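In Defense of the Mismatched Toy Shelf

by Steinar Overgaard
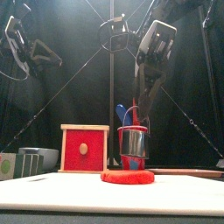 My sister runs a small playroom out of the old Paucar building, and every June, when the families scatter for the summer, I go over and help her sort the shelves. I have done it for years now and I look forward to it more than I probably should. She always asks me what ought to go and what ought to stay, and every year I end up arguing for the same sort of thing – the odds and ends, the pieces that belong to no set at all. Give a child a flattened round of red play dough, a red cup and a shiny metal pail with a wire handle, and sooner or later the cup is standing on the dough with the pail hung around it and a couple of handles poking out of the top. You could not sell that in a box. I am not sure you could even say what it is, though I have been told with great confidence that it was a birthday, a well and a bus stop.

I bring this up now because she has been offered a full set of matching play materials from Kakix, at a good discount, and several of the parents are keen. I understand why. The catalog is lovely. There are 219 pieces in the big set, all in the same four soft colors, and every piece has its own slot in its own tray, so that at the end of the day you can see at a glance what has gone missing. Anyone who has crawled under a radiator looking for the last piece of a puzzle will feel the pull of that. I felt it myself, and I read the catalog twice over coffee.

But I have watched children with sets like that, and they ask me what the pieces are for. They ask very politely. Then they put them where they go, and they look up to see if I am pleased. With the other stuff, the bowl from somebody's kitchen and the block that lost its brothers and sisters long ago, they hardly ask me anything. They are too busy! A wooden knob on a bit of red felt is a doorbell before I have sat down, and I am expected to answer it.

My wife says I am being sentimental, and she may have a point. We raised our own two on a crate of hand-me-downs that came with us when we left Akine, and I still have a soft spot for anything with a dent in it. I will also grant that a mixed shelf is more work for the grown-ups. Somebody has to check it for cracks and splinters, and somebody has to wash the dough out of the places where dough should not be. Last year it took us most of two afternoons and a whole bottle of dish soap, and my knees complained well into the following week.

Still, the big set costs $412 even with the discount, and for $71 I could come home from the Zoken flea market with more than the car would hold. I would like to see the rest go to a decent rug, as the one by the window is a disgrace. My sister has to give Kakix her answer by 15th May, and I have promised to stop bringing it up at dinner until then.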